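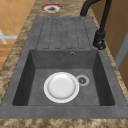

Celeste Zapata would like her water bill to stop arriving as a guess. She told the Mismont town council that her last four bills were estimates, that no two of them matched, and that she had been asked to pay the difference in one go when a reader finally came by in December.

The council voted 5 to 2 the same evening to replace the town's remaining manual water meters. The contract goes to Pereyra, which did the storm drain repairs on the east side. The new meters are made by Rondex and send a reading to the water office every hour.

There are 1361 metered connections in Mismont. Of those, 652 still have the older dial meters, most of them in the streets north of the rail line and in the Unell neighborhood. The rest were changed over when the mains were replaced and will not be touched.

Work starts in Unell, where 422 of the dial meters are located, and then moves north. The water office expects the whole job to take 18 weeks. Crews will work between 8 a.m. and 4 p.m. and the water to each house will be shut off for less than an hour. Residents will get a card on the door two days ahead. Someone needs to be home only if the meter is in a basement or crawl space.

There is no charge to the homeowner for the meter or the installation. The base rate stays where it is through the end of the budget year. The two members who voted against the contract said they wanted the rate held for longer than that, and asked for the item to come back after the budget talks. That motion failed.

Estimated bills have been a sore point in Mismont for some time. The water office went from three meter readers to one after two retirements, and the remaining reader covers the whole town on foot and by truck. When a meter can't be read, the office bills the average of the last three readings. Households that have cut back on water end up paying too much for a while, and those with a running toilet or a leak under the sink may not find out until the next real reading.

The new system is supposed to flag that kind of thing. If a meter shows water moving through it without a break for a full day, the office will mail a notice – or send a text message to customers who sign up for one.
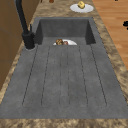 Kitchen sink with drainboard. Mismont customers will be able to check their daily water use online.

Anyone who thinks a past estimated bill was too high can ask for a review. The form is at the water office counter and has to be turned in within 60 days of the new meter going in. Credits will show up on the next bill and will not be paid out as checks, except for people who are closing their accounts.

Customers can also ask for a meter without the radio part. Those meters will still be read by hand, and the council has not yet set a fee for that. It is due to take up the question at its next regular meeting, along with the sidewalk repairs on the school route and the bids for the library roof.

The street-by-street schedule will be posted at the water office and at the library before work begins. Renters should get the same door card as owners – the bill itself still goes to whoever holds the account.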